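Manuals > Collero Arm > Section 7: Running the Open Day Demonstration

7. Open Day Demonstration

This section covers the pick-and-place routine as it is run for visitors. It assumes that the arm has been assembled, calibrated and tested as set out in Sections 3 to 6. Operators new to the Traltholm open day should run the full sequence twice before the doors open.

7.1 Laying out the table

1. Lay the dark mat flat on the table. Leave a strip of bare table between the mat and the wall.
2. Place the cream box on the right-hand side of the mat, open side up.
3. Place the yellow cube to the left of the box. It must stand clear of the box walls on every side.
4. Route the cable over the arm with enough slack for a full swing of the base joint.
5. Switch on the supply, load the Prurkell profile and send the arm to its home position.
6. Jog the arm down until the jaw tip meets the top of the cube. Store this as the contact height.
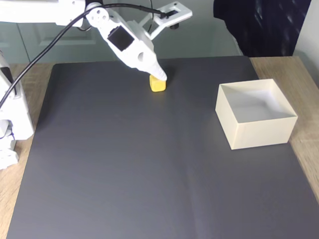 Reading time for this section: 3 minutes

Note: Contact height is stored per cube. If the cube is changed for one of another size, repeat step 6.

Caution: Keep hands off the mat while the arm is powered. The jaw tip is narrow and the arm does not stop on contact with a finger.

7.2 Running the sequence

1. Set the speed limit to 76. Higher values are permitted in the workshop but not with visitors present.
2. Set the jaw opening to 300 on the gripper page.
3. Select VISIT from the routine list. Do not select LOOP, which repeats without waiting for the operator.
4. Tell visitors what the arm is about to do, then press Start.
5. The arm lowers, closes on the cube and pauses. Use the pause to point out the view on the gripper screen.
6. Press Continue. The arm lifts the cube, moves it over the box and releases it.
7. Return the cube to the mat by hand only when the arm is at home and the status line reads READY.

Note: The gripper view has a short focusing distance. The cube and the jaws will look soft when held close. Do not adjust the lens to correct this.
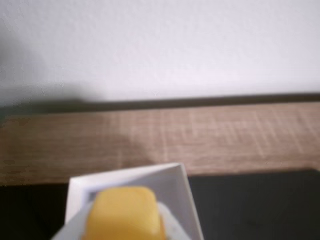

Fig. 7.2 – Gripper view with the yellow object held, table and wall beyond.

7.3 Faults during a demonstration

Code 202: jaw closed without load. The cube has been missed. Send the arm home, reposition the cube and press Start.

Code 84: joint over temperature. Switch off and leave the arm for the rest of the session. Move visitors on to the Yule display.

Cube tilts as the jaws close: the contact height is wrong. Repeat 7.1, step 6.

Shadow on the work area: ask visitors to step back – the cube finder is sensitive to uneven light, and a person leaning over the table is enough to upset it.

7.4 Closing down

1. Send the arm home and wait for READY.
2. Switch off at the supply before unplugging the gripper cable.
3. Enter the number of runs and any codes in the demonstration log.
4. Hand the log to Panya Nuchit. Faults that recur should also be reported to Blair Lamont before the next session.

Collero Arm User Manual | Questions: contact the Traltholm demonstration desk | Back to top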